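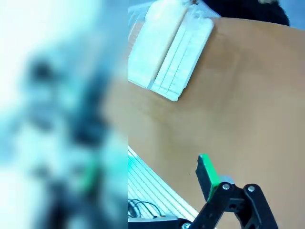

Consuelo Prieto wants to know why her rack leaves a line on the table even when she puts a towel under it. Good one, gets asked a lot. Answer is the towel. It soaks up the drips and then sits there wet all night against the finish. Take the towel out, use the tray, empty the tray.

Print this page | E-mail this page

Search the help pages Enter a word or two Go

Dish racks, trays and tabletops: the ones we get asked most

Can I keep a rack on a regular table, not by the sink?
Yes. Plenty of people at Stavton do, the counters are tiny. You need a tray under the wires and you need to empty it. Keep it back from the edge too, so nobody catches it with a sleeve.

How often is "empty the tray"?
Morning and night if you wash by hand every day. Don't wait till it looks full. A shallow tray will slop over when you carry it, so tip it out while there's not much in it.

My rack is a Travix and the tray doesn't slide out. Now what?
Take the dishes off, carry the whole thing to the sink, tip it at one corner. Annoying, I know. Wipe the underside before it goes back on the table. If you have the Arninine the tray lifts off and you can ignore all this.

Which way up do cups go?
Upside down, leaning a little so air gets in. Flat on the rim traps water and you get that smell. Tall skinny things go at the back, standing up, against the wires. Plates in front.

Wood handles: any special care?
Dry them. I mean with a cloth, by hand, every time the rack gets wet. Wire racks mostly look after themselves but wood goes gray and then it goes rough, and once it's rough it holds dirt. A bit of food-safe oil now and then, wipe off the extra, leave it overnight. Don't put the rack in the dishwasher, ever, and don't leave it soaking in the tub because you forgot about it. 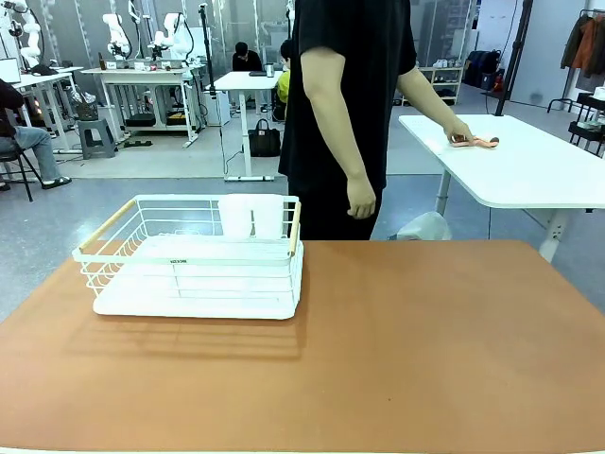 Moving a loaded rack is how most of the breakage happens, going by what people send in. Take the tall stuff out first. Then both hands, one each side, and lift straight up, no dragging. Handles placed like the ones on the white wire rack, one along the rim at the left and one at the right end, are fine for an empty rack or a light load, but with a stack of dinner plates in it I'd put my hands under the tray insted. Clear the place it's going to before you pick it up. Wipe that spot too.

What kind of cloth for the table?
Anything soft. Small is better than big, a big one drags its wet end over what you just dried. Damp first, then a dry one. Don't leave it in a heap when you're done, hang it up.

What about leather-look tabletops?
Plain water and a drop of dish soap. No bleach, no scrub pads, no vinegar. And don't park hot pans on it. If the surface has gone sticky that's usually old cleaner building up, so a couple of passes with plain warm water before you try anything stronger. Nghĩa Lục says three passes. Fine, three.

There are dents from the rack feet. Will they come out?
Sometimes. Move the rack over a few inches and give it a week. If they're still there they're staying. Felt pads don't work where it's wet, use the rubber ones.

White coating is chipping off the wires
Rust comes next. You can touch it up with appliance paint, but not on any part where food or a fork would touch. Where it's chipped all along the bottom, get a new rack. Tươi Quan wrote to say she's kept hers going with heat-shrink tubing over the bad spots, which looks ok and seems to hold. Haven't tried it.

Chalky white spots in the tray?
Hard water. Half vinegar half water IN THE TRAY ONLY, leave it 90 minutes, rinse, dry. Keep it off the table, see above about vinegar. Bad ones need doing twice.

Is the Chu rack the same as the Arninine?
No. Close in size but the trays don't swap. People keep buying the wrong tray. Check the label on your rack before ordering, and if the print's too small to read take a picture with your phone and blow it up. Replacement tray for the Chu is part 767.

Can I use the rack for things that aren't dishes?
Sure, lids, lunch boxes, baby bottles, vegetables after a rinse. Wash the rack after if it was anything off the floor or out of the yard.

How do I send in a question?
Leave a note with Iestyn Humphreys or use the form. Keep it under 1000 characters please, the form cuts off whatever's over and then I only get half the probelm. Say which rack you have.

Print this page | E-mail this page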